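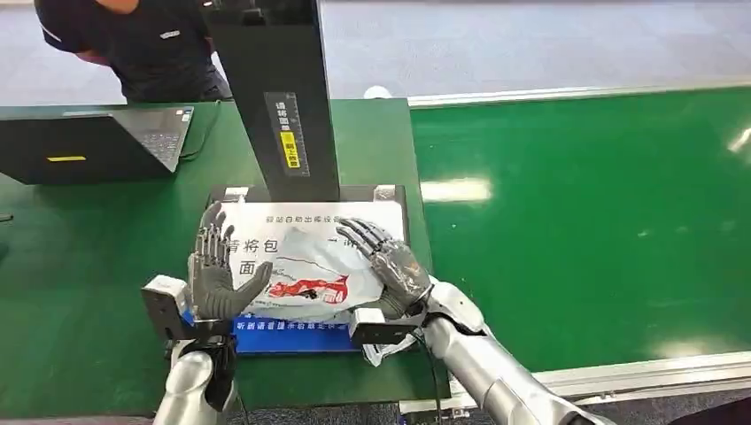

December 2, 2020

Up at five. Wind out of the northeast and ice on the ramp at Clivholm, so I salted it before I backed the trailer down. Fourteen boats were supposed to go out this morning and I counted them as they left the harbor, which is my job until the ice shuts us in. All 14 went. Felus was last because her bilge pump had quit again and they had to borrow one.

The whitefish are still holding off the Garov side, in the deeper water past the reef. We set there yesterday and pulled at nine. Our share came to 242 pounds dressed, better than last week but not as good as I wanted. Two of the nets had holes big enough to put my head through. I think it was the old pilings and not seals or anything else people like to blame. I will move the string farther out next time.

Herath is paying less again. They posted the new price on the shed door while we were still unloading. Small fish went down the most. Several crews talked about holding their catch for the truck from the city, but that truck has missed its day twice since fall and you can't hold whitefish that long. I sold.
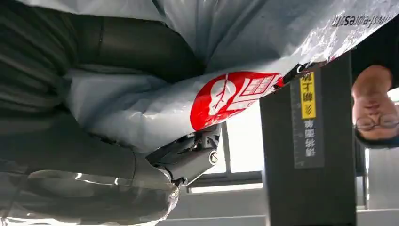 Gray courier bag with a red logo

Meeting in the net shed at two. It was cold enough that we stood up for most of it. The argument is the same one we had in June, whether the small mesh should be allowed in the bay at all. The crews from the Garov side say they need it for perch and have always used it. Our side says it takes whitefish before they have spawned even once. I have pulled small mesh myself and I know what comes up in it. I said so, and it did not go over well with the men by the stove.

The harbor total for November was read out: 2,206 pounds of perch. 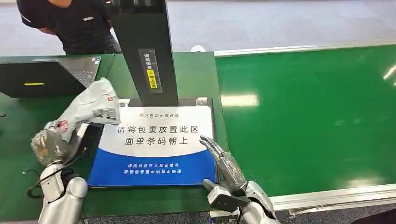
That is low for the month, and both sides used it to prove their point. One side said the perch are fished down. The other said the perch are fine and there were too many blow days to get at them. I went through my own book when I got home and we lost nine days to wind, so there is something to that. I don't think it explains all of it.

What we did agree on is that the reef gets left alone until the ice is solid. Every net has to carry a tag with the boat's name, and loose nets get hauled to the shed and held there.

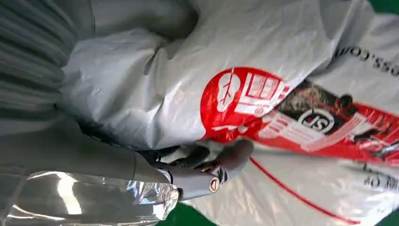
Can a net stay in if the harbor freezes overnight? The owner has up to two days to get it out, and after that the other crews can cut it free and bring it in.

I wrote that down in the shed book so there is no fighting over it later. There will be some anyway.

Mended until supper. Got one of the torn nets done and started on the other, but my hands were too stiff for the fine work. Need more twine, the green, and a new float line. The truck battery is weak and I should bring it inside tonight.

Soup and bread. Wind has gone down some. If it stays like this we will set at first light, outside the reef.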